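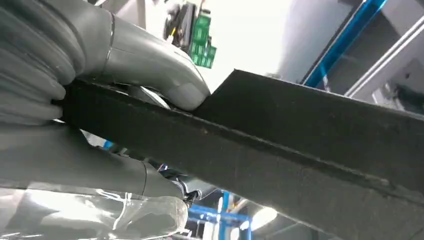

According to Itziar Villanueva, a shelf is half steel and half whatever you put on top of the steel, and most people only think about the first half. Her remark comes from the opening page of the Dullgate storeroom handbook, and is often repeated in writing on **post-and-beam shelving** and the boards, liners and bins used with it.

Post-and-beam shelving is a kind of storage furniture made of upright metal posts joined by horizontal beams. The posts are perforated along their length so that the shelves can be fixed at different heights. It is used in storerooms, workshops, garages and small warehouses, mainly for goods that are placed and taken away by hand. Heavier systems for pallets work on the same idea but are usually described separately.

## Parts

A basic bay has four posts, with beams at the front and back of each level and shorter ties at the sides. The shelf itself may be a sheet of folded steel or a separate panel dropped in between the beams. Some units have diagonal bracing across the ends or the back. Bracing stops the bay from leaning sideways, a fault known in the trade as racking, which can be confusing to newcomers as the same word is used for the shelving itself.

Beams are held to the posts in one of two ways. In bolted systems each joint takes a nut and bolt, and moving a shelf is slow. In boltless systems the beam has hooks or rivets that drop into the holes and tighten under load. A rubber mallet is the usual tool for both putting up and taking down a boltless bay. A steel hammer will do the job but chips the paint.

## Finish

Most steel shelving is painted or powder-coated. Blue, grey and orange are common colours. Gloss finishes wipe clean easily and show scratches, and they can throw back a good deal of light when a lamp is close to the top shelf. Matt finishes hide marks better and are harder to keep free of grease. Galvanised shelving is left bare and is preferred in damp rooms.

The Pearce pattern, an older bolted type found around Dullgate, was sold in a single dark green. Repainted bays are common, and the original colour can often be found inside the post holes.

## Loads

Makers give a load for each shelf and a second load for the whole bay. The figures assume that the weight is spread evenly. A shelf rated at 200 kg will bend well below that if everything is put in the middle, and the bay figure is nearly always less than the sum of its shelves. Heavy goods are kept low down, with light and bulky ones at the top.

Bays are levelled before loading, with thin metal plates under the feet where the floor is uneven. Tall, narrow bays are fixed to a wall, or to each other back to back.

## Boards and liners

Bare steel is hard and slippery. Small parts slide on it, and finished surfaces can be scratched by grit caught underneath. For these reasons many stores use a board or liner on at least some of the shelves.

Chipboard is the cheapest choice and is commonly 18 mm thick. It swells if it gets wet and sheds dust from cut edges unless they are taped. Wire mesh lets air through but is unkind to anything small. Rubber matting grips well, is heavy, and can mark pale plastics over time.

Felt-faced boards are used where the goods need a soft bed. The facing quietens the shelf as well, which matters more in a shared room than might be expected. The main drawback is that felt collects dust and lint, and on charcoal or black facings every speck shows. A stiff brush drawn in one direction removes most of it. Vacuuming is quicker but lifts the nap on cheaper boards. The Panow board, stocked by several stores in the Dullgate area, is faced on one side only and is meant to be turned over when oily parts are being kept.

Boards are lifted from the ends and carried on edge. Carried flat, a long one tends to catch on the posts.

## Bins and loose items

Plastic bins divide a shelf into smaller spaces. Open-fronted bins are used for screws and fittings, while stacking bins with straight sides suit the lower levels, where they can be pulled out and looked into from above. Translucent plastic gives some idea of what is inside without a label. Coloured bins are often given a meaning, such as blue for items waiting to be checked, though the meaning differs from one store to the next and tends to be forgotten when staff change.

Flat moulded parts – frames, covers, trays and the like – are awkward to bin. They waste space when stood on end and tangle when dropped in together, particularly if they have cutouts. The usual answer is to lay them singly on an open shelf at about waist or chest height.

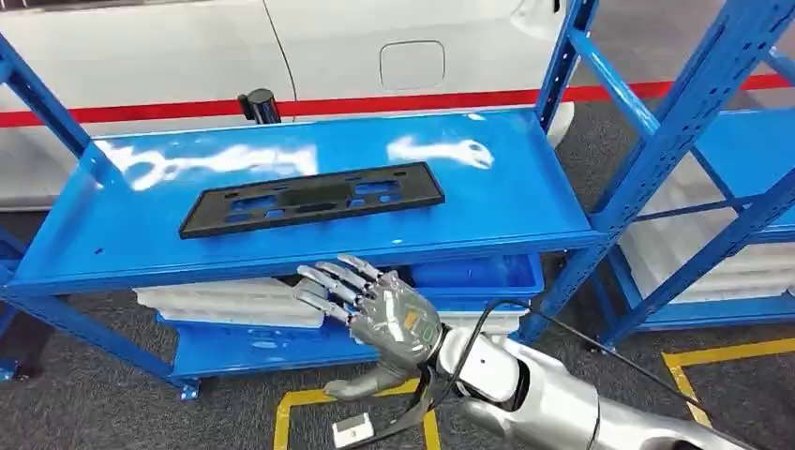
A flat part should sit fully on the shelf, clear of the front edge, with its raised rim upwards if it has one. Parts that overhang are easily knocked off by a sleeve or by a bin being drawn out from below. Where several are stored together, thin card is put between them.

## Labelling

Each level is normally given a letter and each bay a number, read from the door. The Dindia method, named after the firm that printed the first label sheets for it, starts from the floor and works up, so that adding a shelf at the top does not upset the letters already in use. Its stock cards run as far as 2197, after which the store is expected to begin a new series with a prefix.

Estíbaliz Villanueva's notes on the method advise leaving six spare numbers at the end of every row. Labels are fixed to the front beam. They are not put on the bins, which get moved.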